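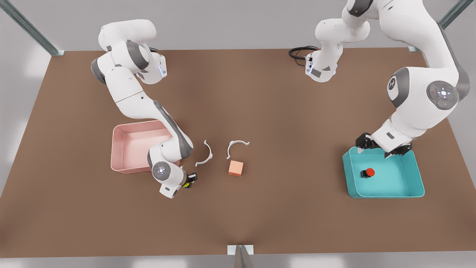
Voltow Bench 3 review: a decent simulator with opinions about your grippers

I have been putting off buying new grippers for our two-arm cell, partly out of caution and partly because the last pair cost $3,427 and one of them now holds down paperwork. Bitar, who makes the things, suggested I try its new hands in Voltow's simulator before spending anything. The first 30 days are free, so I did.

Setup took me most of a morning. Voltow ships a stock cell with two white arms over a brown table, plus a tray on each side, one pink and one teal. You drop in your parts and your gripper models and start jogging. My parts were a pair of C-shaped ring halves, a small cube and a little red-capped block that I had modeled badly and then grown fond of.

I compared the Bitar two-finger hand with the Irnska model we already own, running the same 9 pick routines with each. The Bitar opens wide, and it has the reach to get down over a tray wall without much fuss. The cube was easy for both. I would expect the cube to be easy for a pair of salad tongs.

The ring halves are where the money goes. They're thin, they're curved, and the tabs on the ends catch on fingertips in ways I had to watch in slow motion to believe. With the Irnska I got a clean grasp on the outside of the curve and then lost the part every time the wrist rolled. The Bitar held through the roll but wanted to come in from a steep angle, and with both arms working over the middle of the table that means one of them has to get its elbow out of the way. Voltow's collision warnings are good at spotting this and bad at shutting up about it.

Contact settings are the weak spot. Default friction is so generous that you could pick up a ring half by frowning at it. I turned it down three times before the drops started to look like the ones I get at work, and the manual's advice on the subject is a single sentence recommending "suitable values."

The controller side is better. I ran it with a Brellora pendant plugged in, and jogging felt close to the real thing, including the small delay before an arm agrees with you. Switching between left and right takes one button. Remembering which is left took me until lunch, as the labels go by the robot's point of view and I was sitting across from it.

Camera views are fine. The high angled one is what I used nearly all the time. The wrist view is handy for the last inch of a pick and makes me queasy for anything longer.

Good: quick to swap hands, solid pendant support, useful collision checks.
Bad: silly default friction, thin manual, a warning chime with no volume control.

I'm ordering one Bitar hand for the arm that handles the rings and leaving the Irnska on the other. Four stars for Voltow, and I'd give back half of one for a mute button.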